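Rernenley Large Mixing Bowl, Brushed Stainless Steel
Item 3062

We've stocked the Rernenley bowl in our Veltoddale shop for years now, and it's still the one we reach for ourselves when there's a double batch of scones on the go (or a Christmas pudding, come October!). It weighs 930 grams, so it stays put while you're creaming butter, and the satin finish doesn't show every fingerprint the way a mirror polish will.
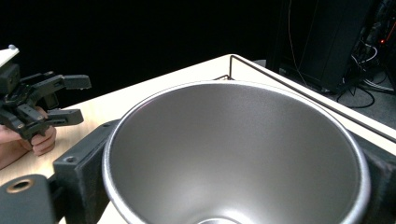

Wash it in warm soapy water or pop it in the dishwasher, whichever suits your household, but please keep steel wool well away from it. A paste of bicarb and water will lift most marks. Lemon juice and vinegar dressings are fine, just don't leave them sitting overnight.

Patinell silicone lids are sold separately, in sage or a lovely warm grey colour. Allow 2 business days for dispatch. Free delivery on orders over $50.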